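Trikness 26 Height-Adjustable Desk
Office and Study Furniture — Warerholm Contract Range

Product code: TR-621
Finish: White
Availability: Made to order, delivered from the Drernside warehouse

Overview

The Trikness 26 is a height-adjustable desk intended for shared offices, libraries, classrooms and other workplaces where furniture is used by more than one person each day. The desk is supplied with a steel underframe, a one-piece top and a hand control fitted under the front edge. It may be ordered singly or in back-to-back pairs.

The underframe moves between a low seated position and a full standing position. Four heights can be stored on the control and recalled with one press. The legs stop and reverse a short distance if they meet an obstacle while traveling down. Customers who do not wish staff to change the height may request the control with a lockable cover.

Desk tops are sealed on all sides, including the underside. Light marks may be removed with a damp cloth and mild soap. Solvents, scouring pads and bleach-based cleaners should not be used and will void the surface warranty.

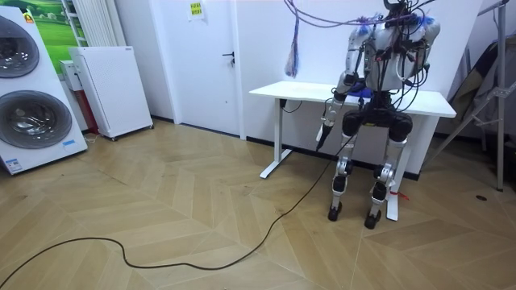
Cable management is sold separately. The standard tray runs the full width of the desk and holds one power strip and the adapters for two monitors. The deep tray, introduced in August, is recommended where a docking station or desktop computer is also in use. Both trays hinge down at the front, so that equipment can be changed without removing screws. The vertical cable guide must be ordered at the same time as the desk.

Specifications

Width: 2,000 mm
Top thickness: 26 mm
Lowest height: 621 mm
Power: Single wall plug, grounded
Assembly: Two persons required
Warranty: 5 years on the underframe and motors; two years on the top

Accessories

Standard cable tray
Deep cable tray
Vertical cable guide
Lockable control cover
Wihongi privacy screen, gray or dark green
Leveling feet for uneven floors

The Wihongi screen clamps to the rear edge and requires clear space behind the desk. It cannot be fitted to back-to-back pairs. A center divider is available for these and is listed under Screens and Panels.

Ordering and delivery

Orders are confirmed in writing once the finish, quantity and delivery address have been agreed. Changes can be accepted until the order is released to production. Delivery is made to the ground floor unless upper-floor delivery has been arranged. Please state the width of the narrowest doorway on the order form — the top is shipped in one piece and cannot be shortened on site.

Damage in transit must be noted on the delivery slip before it is signed. Packaging will be removed by the driver on request.

Spare parts

Motors, controls, feet and top fixings are kept in stock for all current models. Parts for earlier Trikness desks can usually be supplied if the number on the underframe label is provided.

Contacts

Contract sales: Naima El Sherbiny
Delivery and installation: Bhupendra Rawat
Spare parts and warranty claims: Amos Lindqvist

The sales desk is open until 5 p.m. Finish samples may be requested through the contract sales office and need not be returned.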